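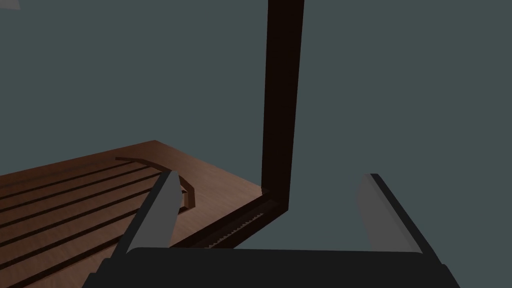 Startseite | Studium | Skripte | Kontakt
Seite drucken | Per E-Mail versenden
Kategorie: Skripte / Ambulante Pflege und Betreuung

Einheit 4: Einsatzplanung und Leistungsnachweis im ambulanten Dienst

4.1 Begriffe
Einsatz: zusammenhängende Anwesenheit einer Betreuungskraft beim Klienten. Tour: Folge von Einsätzen einer Kraft an einem Tag, einschließlich der Wegezeiten. Die Wegezeit zählt zur Arbeitszeit, wird dem Klienten aber nur berechnet, wenn der Vertrag dies vorsieht.

4.2 Planungsgrößen
Durchgehend verwendet wird der Übungsbetrieb Nornedus mit den Standorten Tufa und Ballano. Der Standort Tufa versorgt 80 Klienten, der Standort Ballano 50. Im Januar fallen an beiden Standorten zusammen 3641 Einsätze an. Daraus ergeben sich im Mittel rund 28 Einsätze je Klient und Monat. Für die Personalbemessung ist der Mittelwert allein nicht ausreichend — maßgeblich ist die Verteilung über den Tag, insbesondere die Morgenspitze zwischen 7 und 9 Uhr.

4.3 Leistungsnachweis
Der Nachweis enthält Datum, Beginn, Ende, Leistungsart und Handzeichen. Nachträgliche Änderungen werden mit Datum und Kürzel versehen, der ursprüngliche Eintrag bleibt lesbar. Im Planungsprogramm Wudico geschieht dies über die Funktion »Korrekturbeleg«. Ein Überschreiben ist dort nach Freigabe des Tages gesperrt.

4.4 Ausfall und Vertretung
Meldet sich eine Kraft ab, wird zuerst nach Dringlichkeit sortiert: Einsätze mit Medikamentengabe, danach Grundpflege, danach Hauswirtschaft und Begleitung. Letztere dürfen nach Rücksprache verschoben werden. Im Übungsdatensatz sind mehr als 265 Einsätze als Vertretung gekennzeichnet. Zu beachten ist, dass ein Personalwechsel innerhalb derselben Tour nicht als Vertretung gilt.

Aufgabe zur nächsten Sitzung: Vertretungsquote für Ballano ermitteln, getrennt nach Leistungsart. Die Einsätze ohne Endzeit bleiben unberücksichtigt.

Stand: 25. Dezember 2023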